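Two Arms on the Small-Goods Line
Automation reaches the hanging bench at a contract laundry, and the job descriptions follow

2018-05-24

Mustdale is a contract laundry that handles linen and personal clothing for care homes. Its washers and dryers have been under programmable control for years. Sorting, pairing and hanging have not. Socks, washcloths and other small pieces are still clipped to hangers by hand, and until this spring no one had proposed a serious alternative.

The alternative now under trial is a two-arm cell supplied by Fulska, an integrator that previously worked mainly in parts packaging. It is being developed at a bench away from the production floor, with a light wooden worktop, a suspended hanger and a small set of fabric items. The arms pick up a piece, open a clip and hang it. Each of those steps is routine for a person and difficult for a machine.

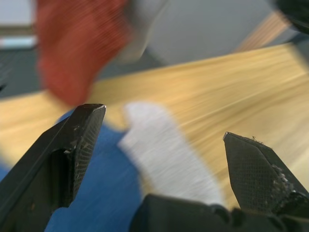

Reading time: 6 minutes

The difficulty begins with the material. A rigid part has a fixed shape, and its position can be described with six values. A sock has no fixed shape. It folds under its own weight, and the point where it is grasped determines how the rest of it hangs. The control software, which Fulska calls Plimora, therefore does not look for a standard pose. It looks for an edge or a cuff that the fingers can close on, then checks again after the lift.

"Cloth punishes assumptions," says Gianni Cirillo, the Fulska engineer responsible for the cell. "We spent the first month on grasp points alone. Force came later."

Finger surfaces matter as well. Smooth pads let thin cotton slide, while textured pads hold it but collect lint. Cleaning the pads has been added to the start-of-shift checklist, between the emergency stop test and the camera check.

Clips are the second problem. A spring clip has to be squeezed with enough force to open and held at an angle that leaves room for the fabric. One arm generally handles the cloth while the other steadies the hanger, so the two motion plans have to be timed against each other. If the hanger swings, the plan is recalculated.
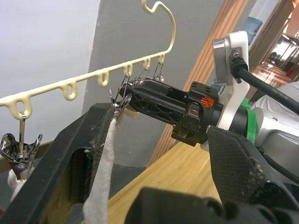
Will the cell replace the people who hang clothes by hand?
Mustdale plans to keep its current hanging staff and move part of their hours to inspection, mending and supervision of the cell. The agreement covers the trial period and will be reviewed when the trial ends.

That agreement was negotiated by Cinzia Grasso, who represents the floor staff. It covers 68 employees across two shifts and sets three conditions: no reduction in contracted hours during the trial, paid training for anyone assigned to the cell, and no use of cell data to set individual work rates. The third condition took the longest. Management wanted a baseline for comparison and settled for totals by shift.

The baseline is not flattering to the machine. An experienced worker at Mustdale hangs 227 small pieces in an hour. The cell manages around 144 in a full shift, including restarts. Adelmo Serra, the plant manager, does not expect the gap to close soon and did not budget on that basis.

"I am buying hours at the end of the evening shift," Serra says. "Those are the hours I cannot staff."
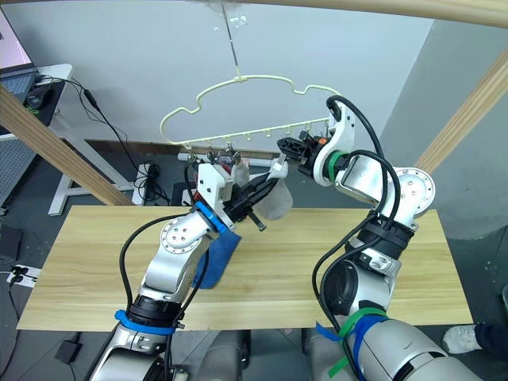 Two arms at the hanging bench, with the right gripper holding the end of the hanger bar.

The physical case for the change is easier to make. Hanging work keeps the arms raised and the thumbs under load. Loredana Sala, who has worked at the benches for most of her career, now spends half of each shift training on the cell. She loads items, watches the attempts and marks the failed ones by type: missed grasp, double pick, clip not opened, item dropped. Her shoulders are better, she says. Her eyes are worse, and she has asked for a second screen break.

The new work also calls for a different kind of attention. At the bench, Sala set her own pace and talked to the people on either side. At the cell, she waits, and then has to react quickly. The first rota put one person on the cell for a whole shift. It was dropped after two weeks in favor of two-hour turns.

Loredana De Luca, an ergonomist retained for the trial, considers the rotation more important than any feature of the equipment. Her interim report recommends that operators be allowed to stop the cell without giving a reason code. Fulska objected that uncoded stops would weaken the failure log. The current software offers a code labeled "operator choice," and the stop takes effect before the code is entered.
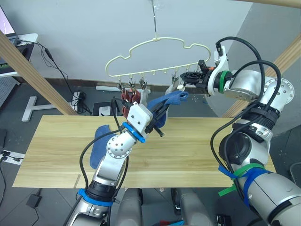
Cloth handling with both arms; the hanger is held at its right end.

Pay has not been settled. Cell operators receive a temporary allowance during training, but their permanent grade does not yet exist. Grasso wants it placed level with machine maintenance assistants. Serra has offered the grade below, with a review after a year.

A second site, Sanna, has asked for the trial results before deciding on a cell of its own. Its product mix is heavier, mostly towels and robes, and Cirillo says the present fingers would have to be redesigned for it. Fulska is due to deliver revised clip-handling software to Mustdale in June, and the next round of talks on the operator grade is set to follow its installation.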